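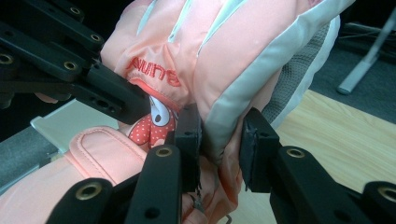

Children's glove, pink with pale panels.

Conport Karting Association, members' list
July 30, 2021
Subject: Re: Scoring of the Fikthorpe double round

Dear members,

The office has received several replies to its notice on the Fikthorpe double round, one of which is quoted below with the sender's permission.

> The notice says that both finals at Fikthorpe will count toward the season
> table, but the supplementary regulations still list only one. Our club has
> 3 drivers entered in Junior and they need to know whether a dropped score
> can be used for either final. Please also confirm the entry deadline for
> the Eltevon class. The website and the entry form do not agree.
> Secretary, Lūse Kart Club

The position is as follows.

Both finals count. The supplementary regulations were issued before the second final was approved, and a corrected version has been posted under the same file name. Members who downloaded the regulations earlier in July should replace their copy.

Each driver may drop two scores over the season. Either Fikthorpe final may be dropped, or both. A score of zero resulting from exclusion may not be dropped under any circumstances, and this includes exclusion for failing the weight check.

For the Eltevon class, the date on the entry form is the correct one. The website has been amended. Entries sent after the deadline will be placed on the reserve list in order of receipt, and the late fee will apply whether or not a place is found.

The grid for each Junior final is limited to 14 karts. Where entries exceed that number, the last places will be decided by the repechage heat. Transponders must be collected at least 90 minutes before the first practice session of the driver's class.

Clubs are asked to forward this message to their entered drivers and to the parents or guardians of Junior entrants. Questions about individual scores should be sent to the results address and not to this list.

Regards,
Competitions Office
Conport Karting Association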